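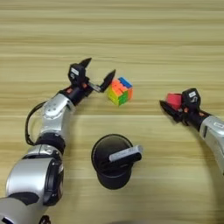 The Fultetside Lantern Walk is an annual evening procession and street fair held in Fultetside each June. It runs the length of the old mill road, from the Borix Bridge to Wurnus Green, and is the town's largest public event, a title for which competition has never been fierce.

History

The walk was started by Eldana Gebreyes, a schoolteacher who had moved to Fultetside and found that its summer calendar consisted of a sidewalk sale. The first procession drew 50 people and was rained on from start to finish. Local accounts describe it as a triumph, though most of those accounts were written by people who had stayed home.

Attendance grew once the route was changed to pass the Sánchez bakery, which kept its doors open late and sold sweet rolls through the side window. The bakery later became the official halfway stop. Walkers are asked to pause there for 10 minutes, a rule widely observed and generously interpreted.

The highest recorded attendance is 3559. The figure comes from Fasil Mersha, who stood on the bridge with a hand clicker and has declined all invitations to discuss his method.

Route and events

The procession leaves the bridge at dusk and follows the river for most of its length. The town maps give the distance as 3 miles, including a loop around the parking lot of the former feed store that serves no known purpose and has survived several attempts to remove it. Music, food stands and a lantern contest follow on Wurnus Green. Lanterns must be homemade, and entries in the contest are judged on shape, brightness and whether they are still lit on arrival. The last of these settles most years.

Children's lantern workshops are held at the public library in the weeks before the walk. Adults may attend if they bring a child, and are expected to let the child hold the glue.

Winter edition

A smaller winter walk was held on Dec 10, 2024, starting at the bakery and going once around the green. It was promoted as an intimate evening, and 50 tickets were printed. The hot cider ran out before the speeches began, and the speeches were shortened to match.

See also

Borix Bridge
Wurnus Green
Fultetside Public Library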